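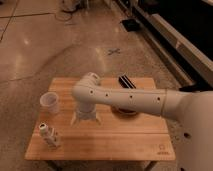 Robot learns table tasks from fewer demonstrations

Researchers at the Skedton lab in Havum say a robot arm can learn simple tabletop jobs from 14 demonstrations per task, down from the 70 their earlier method needed.

The new method, called Wekport, was tested on 16 tasks using ordinary items such as cups, dishes and small containers set out on a wooden board. In each trial the arm had to move one item to a new spot without knocking into the others. It matched the older method on all but 2 of the tasks.

Wekport splits each demonstration into short pieces - the reach, the grip, the move, the release - and lets the arm reuse a piece it learned in one task when it starts another. A reach toward a cup, for instance, can serve as the starting point for a reach toward a dish.

"Most of what you show a robot, it has already seen in some form," said Inger Hedegaard, who led the work. "We wanted to stop teaching it the same motion over and over."

The two tasks where the method fell behind both involved tall items placed close together. Hedegaard said the reused motions tended to come in too low, and the arm had to back off and try again.

The group plans to repeat the tests on a second arm in March. Bachmann, which paid for part of the study, will get early access to the software. The training data will be released with the paper.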